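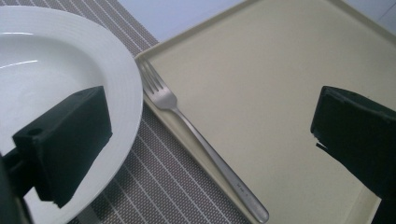 Students in the robotics club at Virnbridge High School are spending this term teaching a robot arm to set and clear a table, and they have logged 2,774 demonstrations since the project began.

The club records each one with a hand-held gripper that has a camera mounted on it. A student squeezes the two fingers around a fork, a plate or a cup and moves it where it should go, and the recordings are later used to train the arm.

Forks have given the most trouble. A fork lying flat on a tray leaves little room for the fingers to close, and the club is on its third set of printed fingertips.

"The first ones were too thick and the second ones snapped," said Fuad Kumsa, a junior who leads the hardware group. "These are okay so far - we'll see after a few hundred more forks."

Work takes place in the old home economics room, where members split into three groups for hardware, recording and software. Every recording is checked by a second student before it is kept. So far 373 have been thrown out, most of them for blurred video or a dropped utensil.

Laimutė Stankevičius, who teaches physics and advises the club, said the checking takes longer than the recording does.

The club will show the arm at the school's open house in June. New members can join until then and do not need any programming experience. Meetings start at 3:30 p.m.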